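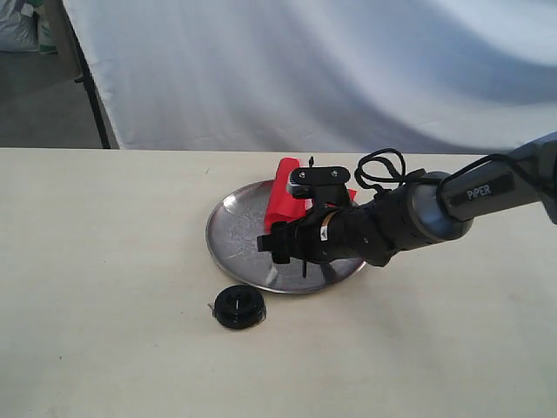
Chapter 3
The Cloth, the Plate and the Table

Every student who arrives at Halham believes they already know how to use a cloth. They have been near cloths since childhood. They have watched other people use them. It is therefore a small blow to the pride to find that the first practical chapter in a housekeeping course concerns a square of fabric, and a larger one to find that it has a test at the end.

In Chapter 2 we dealt with water, and with how much of it people use when left alone with a bucket. We now come to what takes the water away again. The chapter stays with one cloth, one round metal plate and one plain table, because most mistakes made in a full kitchen can be made perfectly well with these, and at far less cost in crockery.

By the end of the chapter you should be able to choose a cloth by its job, fold it so that it has more than one useful face, dry a metal plate without leaving a record of how you did it, and hand a table over to the next person in a state they won't feel the need to mention.

3.1 What the colour is for

Kitchens that use coloured cloths do so to keep jobs apart. The cloth for the floor must never meet the cloth for the plates, and colour is the cheapest way of keeping them from being introduced. There is no law of nature about which colour does what. At one place red may mean washrooms, at another it may mean hot pans, and in a good many homes it means that red was what the shop had.

So learn the code of the place you are in and forget the code of the place you were in before. Anikó Bodnár, who wrote the first version of this course, kept the chart from the Miranda tea rooms beside the chart from the Prornier guest house and made new students read both aloud. The two disagreed on almost every line. Students who asked which was right were told to read them again.

A bright cloth has one further merit. It is hard to lose on a pale table. A cream cloth on a cream table can sit there through an entire shift, quietly going sour, while people walk past it looking for a cloth.

3.2 Folding

A cloth opened out flat has two faces and gets used as though it had one. Fold it in half, and in half again, and you have a pad that fits the hand, with clean faces tucked inside for later. When the outer face is damp or dirty, turn the pad over. When that face has gone too, refold with the inside out.

The bundle - a cloth picked up from the middle and put down wherever the hand happened to be - is not a fold. It dries slowly, it hides crumbs, and nobody picking it up can tell which part is clean. Students are fond of the bundle and will defend it. Let them shake one out over a dark floor.

3.3 Metal plates

Metal is more honest than china, which is a polite way of saying that it tells on you. Water left to dry on it leaves marks. Scratches stay for good and collect company. A plate with years of service behind it will look mottled and streaky in a strong light even when it is quite clean, and part of your training is learning to tell wear from neglect. Water marks can usually be shifted with a little vinegar on a damp cloth, followed by a rinse and a proper dry. Scratches can't be, and rubbing harder adds to them.

Dry the plate in this order:

1. Hold the plate by its rim, with one hand inside a fold of the cloth.
2. Wipe the centre first, in straight strokes.
3. Work outwards and finish with the inside of the rim, where water likes to sit.
4. Turn the plate over and dry the underside. It has one.
5. Put it down on a surface that has itself been dried.

Step 5 is the one that goes wrong. A damp plate on a dry table leaves a ring, and a dry plate on a damp table becomes a damp plate.

We use cookies to improve your reading experience and to remember your settings. Accept all | Manage my choices

3.4 The table

A plain pale top with a smooth, matt finish is a forgiving thing to wipe and an unforgiving thing to have wiped badly.

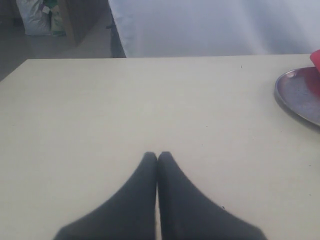
Begin at the far edge and draw the cloth towards you in long strokes that overlap. Lift whatever is standing on the table and wipe under it. Going neatly round a tray gives you a clean table with a map of the tray on it, and the map will be found by whoever moves the tray next. They will know who was on shift.

The far corners deserve a stroke of their own, as does the edge itself, where crumbs go to be out of reach. Stand up and walk round if your arm is too short. In December the Halham teaching kitchen was used by 18 students, and the back corner of the long table was the stickiest spot in the room from the first week to the last.

When the top is done, crouch so that your eyes are level with it and look along it towards the light. Streaks that can't be seen from above show up at once from there. Wipe them with the dry inner face of the cloth, which you still have, having folded it properly in 3.2.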